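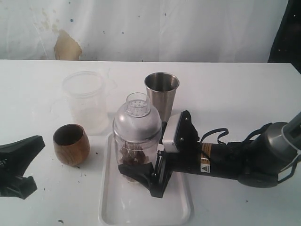

Ticket 253: Marks on the white backing, cloudy clear plastic, brown pieces in the coin bowl
Status: Open (two items closed, one waiting on a delivery)
Opened: 29th June
Location: Bunolau, room 6, white table
Reported by: Afonso Veloso
Assigned to: Imtiaz Siriwardena
Priority: Normal

Summary
Three problems at the white table, reported together because they all came up during the same check. First, the backing behind the table has a large tan-brown mark low down on the left, with yellowish blotches going up from it, and small dark dots elsewhere. Second, the clear plastic pieces still show water marks after washing. Third, there are flat brown pieces in the wooden bowl with the gold coins and they are not on the item list.

The wooden cup, the steel tumbler and the white tray have no problems that I know of. The cocktail shaker is fine to use, but see the notes on its brown pieces at the end.

Item 1: Clear plastic

Afonso Veloso wrote:
I wash the clear plastic by hand with the Skilton liquid and let it air dry on the rack. I have been doing it the same way since we moved to this room. In the old room it came out clear. Now I get spots and streaks, mostly on the lid, where the ridges are hard to get a cloth into. There are light scratches on the body too, but those don't bother me as long as I can see through it. I want to know if the spots are something I can get off or if it needs replacing.

Imtiaz Siriwardena wrote:
Probably hard water. The tap in room 6 is not on the filter and the tap in the old room was. Before we order anything, please try this:

1. Take the lid off and rinse both parts in warm water.
2. Fill the sink with equal parts white vinegar and warm water and leave the parts in for up to 45 minutes. No hot water, please. We have had lids warp.
3. Work around the ridges and the opening with a soft toothbrush. Don't use the green pads, they are what scratches it.

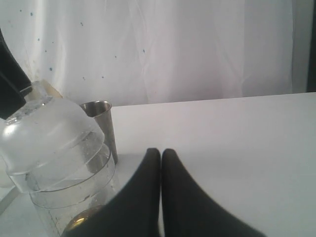

4. Rinse again, this time with filtered water from the kitchen down the hall.
5. Dry right away with a lint-free cloth. Do the inside of the lid as well.
6. Leave the lid off overnight.

Afonso Veloso wrote:
Done. The white spots came off the flat parts. I still had a faint ring in two of the ridges, so I ran steps 2 and 3 again on the lid only and that took care of it. The scratches are the same as before, as expected. Vinegar smell was gone by the next morning.

Is it all right to leave the black handle in the vinegar? I kept it above the water to be safe.

Imtiaz Siriwardena wrote:
The handle can go in. It won't hurt it, but there is no need either. Wipe it with the cloth. I have put in a request to get the room 6 tap moved onto the filter. Until that happens, use the kitchen tap for the last rinse. Closing item 1.

Item 2: Wooden bowl and coins

Afonso Veloso wrote:
The list for the bowl says "bowl, wood, round, brown" and "coins, gold color." It says nothing about flat brown pieces. They are close to the bowl in color and they lie on the coins, so at first I took them for part of a broken lid. I don't see a place on the bowl where a lid would fit. Should they stay in or go out?

Imtiaz Siriwardena wrote:
I don't remember a lid. The bowl came from Borkowska in the same order as the coins and the packing slip shows a bowl only.
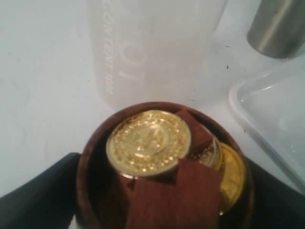 I would rather not throw anything out until I have checked with them. The slip is for order 108 if you need to look it up. In the meantime, could you check the inside of the bowl with a fingernail for loose finish or a split, and tell me if either brown piece has a broken edge?

Afonso Veloso wrote:
No split and no loose finish. The inside feels smooth all the way around. I can't find a fresh break on the pieces. They feel like they were cut that way.

Imtiaz Siriwardena wrote:
Borkowska replied. They have never sold that bowl with a lid or a divider, so the pieces came from somewhere else. Since nothing is broken, the bowl stays in use. Leave the pieces with it for now. I added a line to the list: "flat pieces, brown, origin unknown." If anyone claims them we can take the line out again. Closing item 2.

Item 3: White backing

Afonso Veloso wrote:
This is the one I care about most. I tried the mark with a damp cloth and then with a drop of Skilton on the cloth. Neither did anything that I could tell. I stopped there because I didn't want to make it bigger. The blotches over it are much fainter, more pink-brown than yellow depending on the light. The dark specks are mostly on the right side. I don't know if they are dirt or small holes.

Imtiaz Siriwardena wrote:
Please don't scrub it. If the white surface has come away at that spot, it won't clean off and rubbing will only spread it.
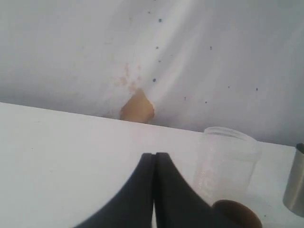

Backing at the rear edge of the table: tan patch, faint stains over it, dark specks to the right.

Looks to me like the white is gone at the patch and what we are seeing is the layer under it. The stains over it are a different matter and may wash out. I don't want to spend time on them if the whole thing is going to be replaced anyway.

I have asked Nollska for a price on a new white backing in the same width. The surface is also a bit wrinkled, so when the new one goes up I would like to pull it tighter at the bottom. Please measure from the top of the backing down to the table and send me the number. The old figure is from before the table was moved.

Afonso Veloso wrote:
Measured it and sent it by email. Do you want the table pulled forward before they come? The backing goes right down to the rear edge and I can't get a hand in behind.

Imtiaz Siriwardena wrote:
Yes, forward by an arm's length is enough. Clear the table first and put the cup, the tumbler and the shaker on the tray so they can be carried together. The pitcher goes separately.

Price is approved and the backing is ordered. Item 3 stays open until it is up.

Other notes
- The dark brown chunks in the shaker are on the list under "shaker contents." Leave them in when you move it.
- The small gray smudges on the tabletop can be wiped with plain water.
- Green pads have been taken out of the room 6 sink cabinet.

Next action: Imtiaz Siriwardena, to confirm the delivery day with Nollska and update this ticket.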